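Shop > Workbench > Surface Care > Koltora Bench Balm

Koltora Bench Balm, 200 ml tin

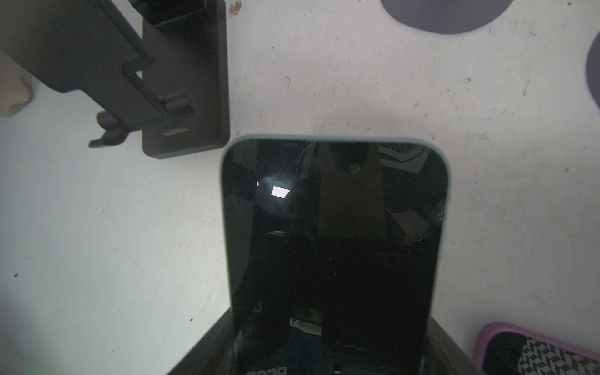 Most of us who make things at home end up with one table that does all the work. Ours began as a tidy white worktop and was meant to stay that way, and I expect yours was too. Then come the glue pots and the craft knives and the mug of tea put down in a hurry, and before long you have a top like the one behind the phone here, all specks and smudges and fine scratches, with a few faint brown stains for good measure. I'm rather fond of a table with some history to it, I must say, but I do like to be able to wipe it down and feel that it's clean, and that is what the Balm is for.

It's a soft, pale paste that you rub on with a cloth and buff off again. It lifts the greasy grey marks that washing-up liquid only pushes about, and it leaves a thin waxy coat behind so that the next lot of glue or paint has less to cling to. It won't fill a deep scratch and it won't shift a burn, and we would much sooner say so here than have you send back a tin you've already opened!

The recipe comes from Abílio Matos, who ran the finishing room at Sampaio for many years and made up the paste for his own benches long before anyone thought of putting it in a tin. He still checks each batch himself. We asked him once what made the smell so pleasant (a bit like orange peel, a bit like a church) and he told us it was the orange oil and the beeswax, and went back to his stirring.

How to use it

Brush off any crumbs or sawdust and wipe the top with a damp cloth. Let it dry properly. Take a little Balm on a soft rag – a blob the size of a hazelnut does a good patch – and work it in small circles. Leave it for 7 minutes, then buff with a clean cloth until it stops feeling tacky. Old marks may want a second go the next day. After that, once a month is plenty for a table in daily use.

It's happy on painted wood, sealed wood, melamine and most laminates. Please don't use it on bare stone or on anything you roll pastry on, and try a hidden corner first if you aren't sure what your top is made of. Kirsty MacKinnon in our packing room has used hers on an old Ernov drawing desk every January for as long as she has worked with us, and she asks me to add that the cloths should be dried flat outdoors before they go in the bin, as oily rags can heat up when they're bundled together.

Details

Size: 200 ml tin with screw lid
Covers: over 40 average table tops when used thinly
Contains: beeswax, orange oil, plant soap, fine chalk
Order code: 396
Goes well with: Fuvel cotton buffing cloths, sold in pairs

Tins are sent out in a plain card box with paper padding. In very cold weather the Balm may arrive quite stiff – stand it in a warm room for an hour or so and it will soften up again.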